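June, evening, second entry on the hand trial

Four weeks into the evaluation and I have finally stopped opening the Prolum manual every time I change a setting. The product is the Zandden hand, sold by Prolum as a kit: one hand, wrist adapter, wrist camera, cable set, and a year of their software, which they call Clurkitia. The quote covers the kit alone. Training is billed by the day and I have not asked for any.

Started at 7:40. Power-on to ready took longer than it should, as it does every morning. The hand runs its homing routine one joint at a time, thumb last, and the software won't take a command until the thumb reports back. I timed it for the report and then did it again from a warm restart, with no change. Prolum's support page says a parallel homing option is planned. I have written "planned" in the notes and left the score as it was.

The task list for this phase is garments only. The rigid items were done in the first two weeks and I have nothing to add to what I wrote then: boxes fine, bottles fine, thin cards poor. Cloth is the reason we asked for the loan. If the Nedelcu sorting contract goes ahead, most of what comes down the line will be clothing, mixed colors and weights, some with zippers and some without, and somebody has to know whether a hand like this can pick up one layer without bringing three.

Morning block, lift and release. 49 attempts, logged in the usual sheet. The sheet now has a separate column for which part of the garment was targeted, which I should have added at the start. Hems and cuffs behave differently from the flat middle of a shirt, and until today I had been mixing them together. The older rows will have to be sorted by hand from the video, a job for a slow afternoon.

Of the 49, 20 were on targets near a zipper, button or label. These are the ones I care about. A hard part gives the fingers something to close on, but it also shifts the load when the garment comes up, and the grip force setting that suits plain cotton is too low for it. Clurkitia has a preset named "soft goods" and a preset named "mixed." The difference between them is force and closing speed, and the manual does not list the values. I had to read them out of the configuration file. They are reasonable values. They should be in the manual.

Failures, morning block: 9. Four of them were the same failure. The thumb arrives early, pushes the cloth away from the fingers, and the fingers close on whatever is left, usually not enough. I slowed the thumb in the custom profile and reran the four. Three held. The fourth slipped at the same place as before and I moved on.

Midday. Cleaned the palm pad with the supplied wipe. Lint is going to be a maintenance item. The raised dots on the pad do add friction, I am satisfied about that, but they collect fiber, and a palm full of fiber does not grip as well as a clean one. I have no number for this yet. Prolum gives a cleaning interval in hours of operation, and hours of operation in a laundry and hours of operation on a parts bench are two different things. Put a line in the report asking for an interval based on cycles.

Also checked the thumb joint. There is a little play in it when the hand is powered down, none that I can feel when it is powered up. Same as last week. Noted and left alone.

Afternoon block was contact only, no lifting. The point is to bring the thumb up to the fabric and look at how the cloth moves before any closing command is sent. The wrist view is good for this, better than the overhead camera, which sees mostly the back of the hand. The drawback is that the hand takes up the lower half of the picture at all times and the background whites out under our lights. I tried the exposure setting in Clurkitia. It has an automatic mode and a fixed mode, and fixed mode goes back to automatic after a restart. Reported to Prolum as a bug.

Results are hard to score, so I have kept them as notes against the stills. Light cloth gathers in front of the thumb tip and makes a ridge that can be pinched. The heavier navy piece folds away in larger sections, and the approach angle matters more. I would not sign off on one profile for both – the custom one for light cloth, "mixed" with a slower thumb for the rest. That means the line would need to know which garment is coming before the hand gets there, and that is a cost that belongs to us and not to Prolum.

Wrist view, thumb and cloth, navy fabric first and white garment second: 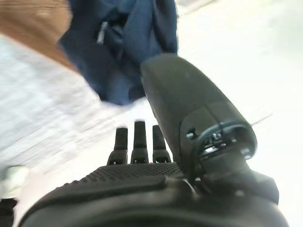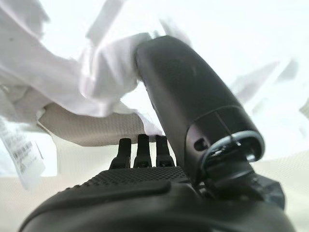
To do before the next entry

Ask Prolum for the preset values in writing, and whether they change between software releases.

Rerun the hem and cuff targets with a clean pad, then again with the pad left dirty, same garments, same order.

Get a price for a spare palm pad. The kit list shows one pad, fitted, and no part number.

Fix the column in the old rows. Back up the sheet first – the last export lost the comments.

Extend the loan by two weeks if they will allow it. The form wants a reason in one line. "Cloth results incomplete" will do.

Powered down at 5:15. Hand parked open, cover on, log saved to both drives.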